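The Stool

Milan Groen had a theory about hesitation, and it was my job to type it up.

I'd only been at Markusley since September. They'd hired me for my spelling, I think, because it certainly wasn't my maths. The lab made robots put furniture together, and Milan's idea was that a robot should be allowed to dither. Everybody else trained theirs on the clean runs. Milan kept the fumbles in, all the bits where the person steering the arms stopped, backed off and had another go.

"You're throwing away the thinking," he told me on my first morning, before he'd even said hello. Then he handed me 3868 recordings on a drive and asked if I'd like a tea.
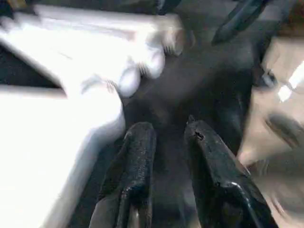 So that was my autumn. I watched wrist footage until I saw it in my sleep -- blur, fingertip, blur -- and I marked down every pause longer than 2 seconds. My mum rang from Fledmont to ask how the robots were going and I said well, Mum, they're a bit shy. She said so was my dad and look how that turned out. (They've been divorced for years, so I didn't know what to do with that.)

The funny thing was how quickly I started taking sides. We had two versions of the program by then. Bristura had learned from the tidy runs only, and Yusuf had learned from everything, fumbles and all. Milan had named Yusuf after his grandfather's barber. Bristura was quick and sure of itself, and when it missed a grip it just carried on, closing on nothing and lifting nothing with tremendous confidence. I've worked for people like that.

Yusuf was slow. Painfully slow! It would come right up to a part, stop, shift over a hair and come in again. I used to lean toward the screen and whisper at it.

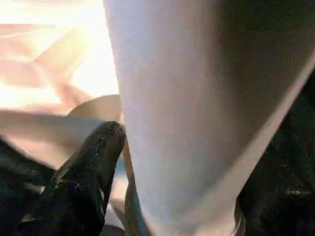 Close in on a white object, wrist view.

We ran the comparison over one long evening, 57 tries each, same parts, same black sheet. Milan couldn't watch. He sat in the corridor with his coat on and made me call the scores out through the door, and I got hoarse somewhere in the thirties.

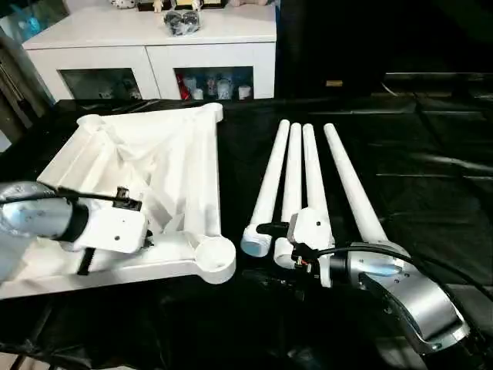 By ten o'clock Bristura was ahead on time and miles behind on everything else. It had dropped the first part it lost its hold on, and the next, and it never once went back for one. Yusuf had gone back nearly every time. In the end it beat Bristura by 6, and I read the number out twice because Milan didn't answer.

When I opened the door he was standing right there with his hand up, as if he'd been about to knock and thought better of it.

"Six?" he said.

"Six."

"Is that a lot?"

I told him I was only there for the spelling. He laughed, and then he went in and sat at the table next to the arms for a while, still in his coat, and I put the kettle on.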